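Lab notebook, gripper cell
20 Jan 2020
Entry by Iqra Tarar

Budget request goes to Hina Bukhari at the end of the week, so I am writing down where we stand before the numbers get moved around again.

What we need to settle: fingers, a wrist camera, and whether we buy the second arm this year or put it off. Daniyal wants the arm. Yasir wants the compute. I would take decent fingers over either one at the moment.

Fingers first. Vandov quoted $417 per pair for their padded set, no discount under ten pairs. Trikdale has a plain hard set for less but they want us to buy the mounting plate from them too, and the plate brings the total up to nearly the same place. Zarmeena called Trikdale to ask if our current plate would fit. They said they would check the drawing and call back. No call yet.

We are using the simulator to decide instead of ordering both and sending one back. Same clutter as the real bin: hand tools, flat sticks, soft goods. Yasir set the scenes up so the items land close together, because that is where the real cell gives us trouble. A single screwdriver by itself tells us nothing about which finger to buy. A screwdriver with a stick leaning behind it and something padded close by is closer to what we have to deal with.

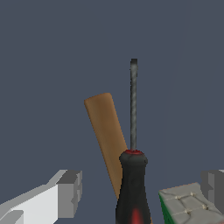

The question for purchasing is finger width. A blocky fingertip needs a gap on both sides of the item, and if the neighbors are close it has to push something out of the way. A slimmer tip gets in but we lose contact area on a round handle. Vandov will make a narrow version of the padded set as a custom job. They have not put a price on it. I asked for one in writing.

Soft goods are a separate worry. The contact model treats them as stiffer than they should be, so I don't want to use those runs as a reason to buy anything. Daniyal agrees. For the quote comparison we will only count tools and sticks.

Camera. Endale's unit is $1021 with the cable and bracket. Zarmeena found the same sensor without the bracket from a reseller, but the warranty is unclear and Hina will ask about it, so I am putting the Endale price in the request. We need one for the cell. Yasir asked for a spare. I left the spare off. If the first one dies we can pull the one from the bench rig and lose a few days.

Second arm. Platard will hold the current price until September if we sign a letter of intent. The letter is not binding according to their sales office. I want Hina to read it before anybody signs. My own view is that a second arm sits idle until we have someone to run it, and we don't. Daniyal says we could run the two cells off one operator. Maybe, once the first one can go a full shift without somebody standing next to it.

Compute. No purchase. The sim queue is slow overnight but it finishes by morning. Yasir to log the wait times so we have something to show if it gets worse.

What goes in the request as of tonight:

Fingers, Vandov padded, 3 pairs at $417
Camera, Endale, one at $1021
Second arm, listed as a later item with no amount

Shipping not included on any line. Vandov ships in 2 weeks, Endale didn't say.

To do:
Zarmeena: chase Trikdale on the plate drawing
Yasir: rerun the tool and stick scenes with the slim tip, same seeds
Daniyal: send Hina the Platard letter
Me: get the Vandov custom price, ask Endale for a ship date, fix the cost code on last year's form before I copy it again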